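Does a caretaker government still vote at the regional council?

Posted by Wanda Ostrowski in Politics and Elections, 4 October 2024

Doline's coalition fell apart last month and the prime minister is staying on until a new one is formed. Denisport is hosting the regional council meeting before that is likely to happen. Can a caretaker foreign minister still vote there, or does the country have to sit it out? One paper says the seat is "frozen" and another says nothing changes. I have read both articles twice and neither one cites a rule.

Tarcísio Nogueira

Nothing is frozen. The seat belongs to the country and whoever holds the office on the day can use it. What changes is what the minister is allowed to agree to back home. Under Doline's own caretaker rules, the government can't take on new treaty duties or new spending without a vote in parliament. Parliament has 195 members and still meets, so it could give him a mandate if it wanted to.
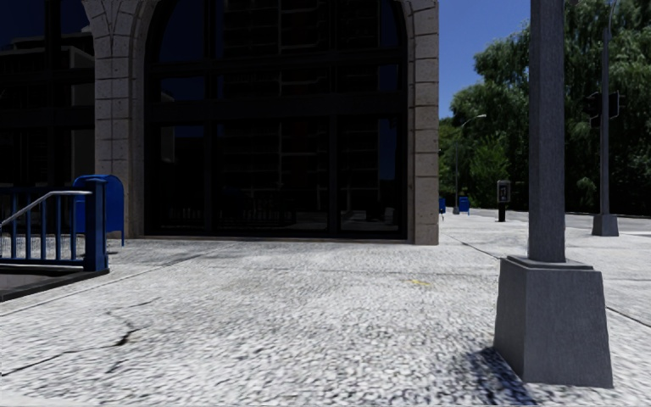
What usually happens in practice

1. Routine items (budget carryovers, staff, dates for the next session) get a normal vote.
2. On anything disputed, the caretaker minister abstains or asks for the item to be moved to the next session. The one after Denisport is in March.
3. Statements are toned down. Expect "takes note of" where there used to be "condemns".

The fishing border text is the one to watch. It runs to 134 pages and I doubt he signs it.

Damian Kołodziej

They shouldn't be voting on anything. They lost the confidence vote by 14 and that should be the end of it. Same thing with the last lot.

Hanna Wieczorek

Damian, someone has to sit in the chair until there is a new cabinet.

To add to Tarcísio's answer, the "frozen" line probably comes from a rule about unpaid dues. A member that is two years behind loses its vote. Doline was close to that once but paid up, and it has nothing to do with the coalition. The arrears list is in the back of the council's yearly report.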